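Brullmont Playroom Gallery: Blocks and Boards

By Apolline Rolland

Hello again, and thank you for stopping by the gallery page. If you've been following along since February, you know I have been slowly (very slowly!) putting together pictures of the play materials we keep at Brullmont, the things that get carried from table to table and end up under cushions and come home in coat pockets. I promised a page of blocks a good long while ago, and it has taken me until now to get it into any kind of order, partly because I keep stopping to play with them myself.

What I love about shape blocks, and I could go on about this all evening if you let me, is how little they ask of you. Hand one to a toddler and it goes straight in the mouth or straight on the floor. Hand the same one to a seven-year-old and it becomes a roof, or a mountain, or the wedge that keeps the barn door shut. My own mother kept a tin of them by the stove, most of the paint worn off, and I still remember the weight of that tin when you picked it up and the racket it made going over.

Shapes on the maple board 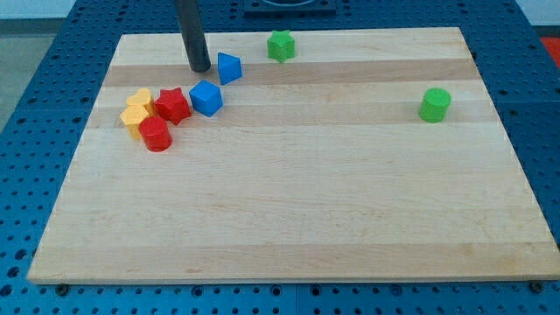
4 min read

Colored plastic shapes on light maple, with a green star standing by itself up at the far end. I have a real soft spot for the star. It is the hardest one to build with and always the first one anybody reaches for, and it does look rather grand on its own like that.

The two blues are a triangular prism and a cube, and I never get tired of how the color changes over a block like this, pale on top and so much deeper down the sides. If you're teaching a little one to draw, set a cube with one corner toward them and ask which side is the lightest. They will usually tell you it is all blue, and then they will look again.

And then the board, which gets as many questions as the blocks do. It's maple, made of strips glued edge to edge, and I'm fond of the way they wander from cream to honey, with that one darker band running across near the back. Bare wood makes such a kind background for bright plastic. We tried a patterned cloth for a while and you simply couldn't find anything on it, least of all anything green.

A few notes for those who write in

I get letters about these materials (keep them coming, please, I read every one, even if the answer takes me an age), so let me gather up the usual replies while I have you.

On boards. Ours are from Bailly, and when I say ours I mean the whole shelf of them, bought a couple at a time over the years. We rub them down with a soft cloth and a little mineral oil at the start of each season. Please don't soak a glued board in the sink. I did it once with a very nice one and it has rocked like a boat ever since, and now it lives under a geranium at my house.

On plastic against wooden blocks. I know people feel strongly! I like both and we keep both. Plastic washes in warm soapy water in the time it takes to boil a kettle, and the color goes all the way through, so a chip hardly shows. Wooden ones have a nicer sound when a tower comes down. The Villum wooden set we keep in the reading corner is the one the grandparents always drift toward, and I can't say I blame them.

On storage. We use Fekier tubs, the low ones with the wide mouth, and each holds 200 small blocks with a bit of room left for the lid to close. I'd choose low over tall every time. With a tall tub, the whole lot gets tipped out to reach the one piece at the bottom, and then you're on your hands and knees until supper.

On games. The simplest one we play needs just a handful of shapes and a flat board. Everyone has a good look, everyone closes their eyes, one shape is moved, and then you all guess. Small children move the star every single time and are delighted every single time. For older ones, try describing a shape without saying its name or its color and see how far you get. "It has points" will carry you further than you'd think.

The next page will be the threading beads, once I have untangled them, and after that the big wooden animals if the light in the front room behaves itself. Write to me at the Brullmont desk, box 2313, if there is something from the shelves you'd like to see included.

Page updated 2026-09-10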